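Joltico's little electric runabout is finally getting a bigger battery

Drivers who have been waiting patiently for Joltico to do something about the range of its smallest car got their wish this June, when the company pulled the cover off an updated version of the Nam at its showroom in Pelthorpe. The two-door city car looks much as it always has, with the same round headlights and the same slightly surprised expression, but underneath there is a new battery pack that the company says will take it 290 kilometers on a full charge.

That is a welcome change for a car that won a lot of friends when it first came out and then, little by little, lost some of them. People loved how easy it was to park, and they loved the price even more, but plenty of owners found that a weekend trip out of town meant a good deal of planning and a long lunch beside a charger - pleasant enough in summer, less so in February.

Ro-un Heo, who led the update, told the crowd at the launch that her team had read through 3000 owner letters before they settled on what to change. Range came up again and again, she said, followed by the back seat, the cup holders and the heater.

"We had a lovely letter from a retired couple who drove theirs to the coast wearing ski gloves," she said. "I kept that one on my desk the whole time we were working on the heater."

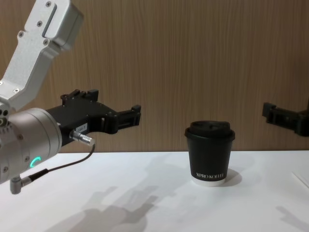

The heater has been replaced, and so has the rear bench, which now folds flat in one piece and leaves room for a week of groceries or a medium-sized dog. The cells come from Paltier, the battery maker that has supplied Joltico from the start, and the pack carries a warranty of five years. Even with the extra cells on board, the whole car weighs 725 kilograms, so it should still feel as nippy around town as the one it replaces.

Joltico has not given a final price yet, though Heo promised that it would stay "within sight" of the current model, and she got a warm round of applause for it. Orders open later in the summer, with a choice of four colors, including a soft yellow that had visitors at the launch gathering for a closer look well after the speeches were over.

Owners of the current Nam will be able to have the new heater fitted at their dealer, but the larger battery will be offered only on new cars.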